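Wednesday, September 25, 2019

Second week back at robotics club, and I came home so tired that I had toast for tea and fell asleep in front of the news. I'm writing this up the morning after with a very large mug of coffee, so forgive me if it wanders a bit.

We have 18 in the group this term, which is more than we've ever had, and it does mean the room gets loud. Niamh Kavanagh has taken on the younger ones (bless her!) and I've kept the older lot, who are working on picking things up. It sounds such a small thing when I put it like that. They spent most of April last year getting a little cart to follow a line of tape, and I think a few of them expected this to be easier – you close the jaws, the thing is in the jaws, off you go. Well.

The trouble is all in the shapes. A box is lovely. A box has sides, and the fingers lie flat against it, and everybody cheers. Anything round and shiny is another matter, and we had a long argument at the far table over whether you ought to go in at the widest part or a little below it. I had my own opinion and kept it to myself, and I'm rather proud of that, as I'm not known for it.
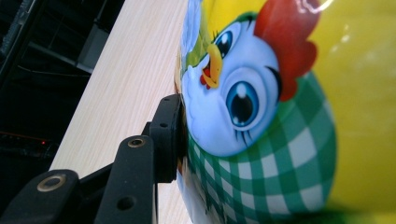
Philomena Foley's team, who call themselves Junel for reasons they refuse to share with me, want to try sticking something grippier on the finger pads. Somebody suggested the rubbery mesh you put in kitchen drawers, and I've promised to bring in the roll from under my sink. The other team, Flostisora, are sure it's all down to how fast you close, and they've started a notebook with a page for every object and a column for speed. The handwriting is dreadful but the idea is a good one, and I've asked them to keep it going until half term.

I did have to have a word about cables, again. If you're on the team that packs up, please wind them loosely and put them in the tub with the lid, and don't just push them in the drawer and lean on it until it shuts.

Next week we're carrying on with round things, and Niamh would like any old soft toys or plastic tubs you can spare for her group. Washed, please! I'll be there early to get the door open, and I'll have the drawer liner with me if I remember it.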